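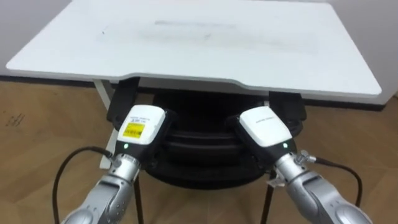
About Trummer

Trummer Administration and Web Office, Monday bulletin pages, updated Mon 6 February

Trummer supplies, restores and maintains furniture for schools, training centers and public offices. The company was founded in Hakcombe as a repair shop for classroom chairs and moved to its present premises in Peltusden when the work outgrew two rooms above a printing business. Today we look after furniture at 75 sites, and our catalog of tables, chairs and replacement parts runs to 1429 items.

Our Purpose

We hold that a room used for teaching or for work should be furnished plainly and kept in good repair. A table should stand level. A chair should be comfortable through a full afternoon and should be easy to move when the room is needed for something else. Trummer was established to provide furniture of this kind and to keep it in service for as long as it can reasonably be used.

Tables

White tabletops account for the larger part of our table orders. They suit a variety of rooms, reflect daylight well and can be matched when a client adds to an existing set. They also show marks readily, and clients are advised to include them in the weekly cleaning schedule. Gray smudges left by hands, sleeves and paperwork should be removed with a soft cloth and a mild soap solution, followed by clean water and a dry cloth. Scouring powders are not suitable for any surface we supply.

Our standard range has rounded corners. Tops with a recess along the front edge are available for users who prefer to sit closer to their work. Orders for more than 200 tables are delivered in stages by agreement with the client.

Seating

Seating is the oldest part of the business. We supply office and conference chairs with padded seats and backs, with or without armrests, and we hold fabric in black, dark blue and gray. Black remains the color most often requested, as it can be continued from one year's order to the next without a visible difference in shade.

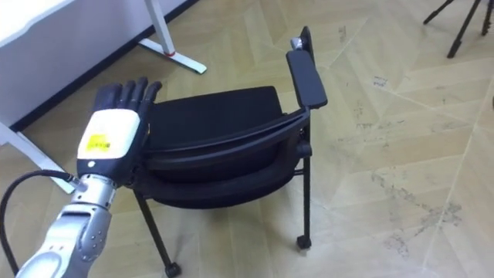 Black upholstered chair with armrest, on wood-look flooring.

Chairs sent to us for restoration are inspected at the Peltusden workshop before any estimate is issued. The inspection covers the frame, the upholstery, the edge trim and the arm pads. Where a chair can be repaired, the client receives a written price. Where it cannot, usable parts are kept for other repairs and the remainder is passed to a licensed recycler. The workshop has space for 500 chairs at one time.

Floors and Room Layout

Furniture and flooring should be considered together. Wood and wood-look floors mark easily when tables and chairs are dragged, and our delivery crews are instructed to lift all items into position. Felt or rubber feet can be fitted to most chairs in the catalog and should be checked at the start of each term or quarter. Our layout service prepares floor plans for clients who are furnishing a new room or rearranging an old one.

The Jonthorpe Program

Through the Jonthorpe Program, restored tables and chairs are offered at reduced cost to small schools and community organizations. Applications open each January and are considered in the order in which they are received. Furniture supplied under the program carries the same repair terms as furniture purchased new.

Visiting Us

The Peltusden showroom is open on weekdays by appointment. Clients are asked to bring room measurements and the width of the narrowest doorway on the delivery route.

Related Pages

Caring for White Tabletops
Fabric and Color Samples
Chair Restoration: How to Request an Estimate
Jonthorpe Program Application Notes
Delivery and Stairs Policy
Our Workshop in Peltusden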